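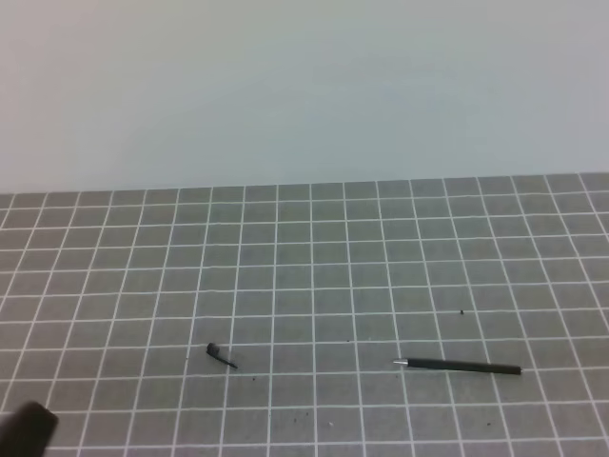
Robotics Club gallery: the pen and cap project

The Dunden Robotics Club has been working on one job since February, which is to get a gripper to put the cap back on a pen. We meet in the Liang building on Wednesday after school, and most of this term's work has been done on a gridded bench mat with a plain wall behind it. This page goes with the project write-up that each team hands in at the end of term.

The task comes from the Clovura student challenge. Each entry has to handle two everyday objects that fit together, and the judges want to see the work as well as the result. We talked about a jar and lid, a marker and a glue stick before settling on a pen. The jar was easier to hold but the lid had to be turned, and our wrist joint has trouble turning while the fingers stay closed.

The bench

The pen has a dark barrel and a silver tip. For the start of a run, the cap and the pen are put down on the mat with clear squares between them so the fingers can get at one without bumping the other. The grid is there for us more than for the program. When somebody says the cap was a square too far left, everyone else knows how far that is.

We keep a paper log beside the laptop. There are 163 runs in it so far, and each line has the starting layout, which team member was on the controls and what went wrong, if anything did. Most of the early entries just say "cap rolled". After run 50 we agreed on a short list of codes, because reading each other's handwriting was taking longer than the runs.

Driving the gripper

Everyone in the club learns to drive by hand before touching the code. It takes a few sessions to get a feel for how far the fingers travel for a small movement of the controls, and the usual beginner mistake is coming down too fast.

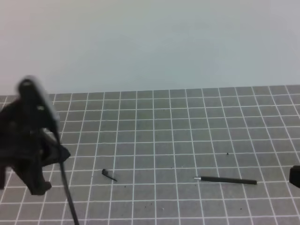
The thin finger is the part we have argued about most. A wide finger is better for the barrel, but it pushes the cap away before it can close on it. A narrow one can get in beside the cap and is easier to line up by eye. The drawback is that it flexes if you press down on the mat, and a bent finger throws out the next few runs until somebody notices. Checking for this is now the first line of our set-up sheet.

Speed is the other thing. The program has three settings, and we do nearly all our practice on the slowest one. The middle setting is fine for crossing open mat, but we drop back before the fingers get close to anything. Nobody has been allowed to use the fastest setting since the first month.

Where we are up to

Picking up the pen is reliable. Picking up the cap is fair, depending on which way the clip is facing. Putting the two together has worked 47 times, mostly under hand control, and the team writing the automatic version is still sorting out the last part of the approach. They are trying a small pause before the push, so any wobble has time to settle.

The bench time is paid for by a $600 grant from Furnex, which also covered spare fingers and a second mat that we haven't unrolled yet.

Next term's jobs are already on the whiteboard:

Finish the automatic approach
Try a pen with a lighter coloured barrel
Rewrite the set-up sheet so new members can follow it
Type up the paper log

New members are welcome at any point in the term. You don't need to have done any programming. Come to the Liang building at 3.30 pm on Wednesday, wear closed shoes, and bring a signed permission form if you are in the junior years. Forms are at the front office.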